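**Minutes — Summer Screening Program, planning meeting**

26 June 2021, back room at Navarrete

Chair: Amparo Cárdenas
Apologies: two, both received by email

**1. Last minutes**

Agreed with one fix: the short film from Uvik runs 16 minutes. We had it down as an hour, which would have made for a very long evening!

**2. The August program**

Amparo opened with the good news, and there was a cheer: the distributor has said yes to *Larkiva*. We get it for two nights, Friday and the night after, with the director's cut on the second. Most of us have wanted this one since the trailer came out, and the few who have seen it say the train sequence alone is worth leaving the house for.

There was a long and very happy argument about what to pair it with. The choices were:

- *Donus*, the heist comedy, which played so well at the spring night
- a program of shorts, led by the Uvik film
- nothing at all, and let people go home talking about *Larkiva*

The vote went to *Donus* on the first night and the shorts on the second. Those who wanted nothing at all were good sports about it. Amparo pointed out that *Donus* is the lighter film and should go first, so people still have the big ending in their heads on the way out. Agreed.

Subtitles: on for both features. Several regulars have asked, and the people who never use them said they stop noticing after five minutes.

**3. Venue and seats**

Navarrete can seat 300 in the main hall with the balcony open. We'd like the balcony open. The view is lovely from up there and the sound is better than it used to be, now that the left speaker has been rehung. Amparo will confirm with the hall that both staircases can be used.

Doors an hour before the film. Seats unreserved, apart from the front row of the balcony, which is held for people who need the handrail. The trailer reel stays short — four trailers at most, and no repeats from last season.

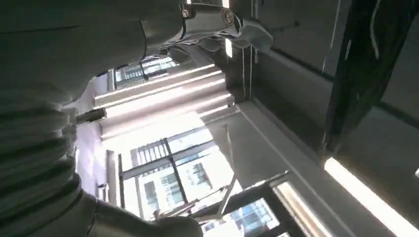
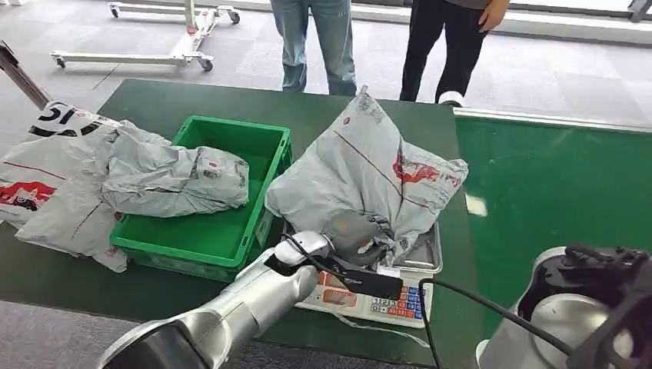

Navarrete Film Club — Programming and Events

**4. Budget**

We have $3000 set aside for the summer. The license for *Larkiva* takes almost half of that, and everyone felt it was money well spent. *Donus* is much cheaper because we are booking it a second time. The shorts are free to us, as the filmmakers only asked for a credit in the program and a seat each.

Ticket price stays where it was. There was a suggestion to charge a little more for the second night. It got a fair hearing, but the feeling in the room was that people should be able to come to both without thinking too hard about it.

**5. Program notes**

Last season's notes ran to one side of paper and a lot of members said they wanted more. We're going to two sides! Front for the features, back for the shorts. Anyone who would like to write a paragraph should tell Amparo which film. Please, no spoilers for *Larkiva*, and that includes hints about the brother.

It was asked whether we could print the cast list in full. Yes for *Donus*, where half the fun is spotting who turns up. For *Larkiva* we'll print the main parts only, as one of the names gives away a scene.

**6. Talk after the film**

The editor of *Larkiva* may be free to join us by video on the second night. Wonderful if it comes off. Questions to be collected on slips during the break, then read out by the chair, so we don't lose time passing a microphone up to the balcony. If the editor can't make it, we'll have an open chat in the foyer as usual.

**7. Any other business**

- The sequel rumor: a second *Larkiva* film may be announced this fall. Nothing firm from the distributor. Don't put it in the newsletter yet.
- Request for a silent film with live piano next winter. Very warmly received. On the list for the next meeting.
- The old poster frames in the foyer need new clips before we hang anything in them.

**Actions**

- Amparo: sign the *Larkiva* license, ask the hall about the staircases, write to the editor
- All: paragraphs for the notes, sent in before the next meeting
- All: think of a poster line for *Donus* that isn't the one from spring

Next meeting: same room, date to be sent by email.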